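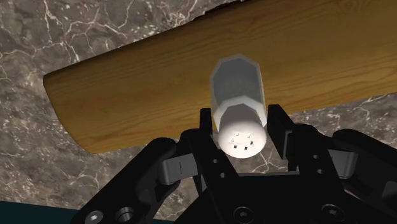
Catering firm Leite is to bring robot arms into its kitchen in Biruvberg this October, after a summer of tests run entirely in computer simulation.

2024-09-06

The three arms will clear and reset the seasoning counters between shifts, a job now shared among the 37 people who work there. The kitchen sends out 1470 meals a day, and every counter has to be put back in order before the next team starts.

The project, called Urko, is being run with software company Vasivmont. Its engineers have built a virtual counter where a simulated arm practises picking up and moving small items such as shakers and bottles. It has completed 1051 practice runs so far.

Kitchen staff have been asked to watch the runs on screen and say what they would do differently. Krishnamoorthy Marar, who manages the day shift, said the first versions put things back in places that made no sense to a cook.

"We want the salt where your hand goes for it," he said. "The engineers had it lined up by size. That has been changed now."

Leite says no jobs will be lost. Staff who now reset the counters will spend that time on packing and checking labels, and two from each shift will be trained to stop and restart the arms. Late finishes should become less common — the last reset of the day often runs past the end of the shift.

Not everyone is convinced. Some workers told managers they liked the reset as a quiet half hour away from the hot side of the kitchen, and asked whether the packing line would be harder on their backs. The firm has agreed to rotate people between the two tasks for the first month.
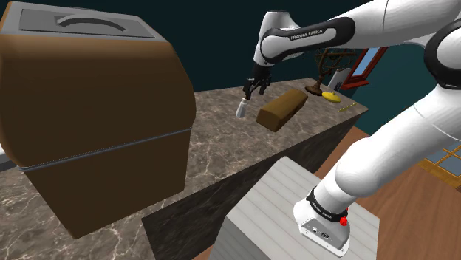

Will staff have to work next to the arms?

Only those trained to do so, and the arms will be stopped whenever someone needs to reach the counter.

Boyang Qiu, who leads the work at Vasivmont, said a slow trial on one real counter would come first. Staff will be shown the plan for the new shifts before it begins.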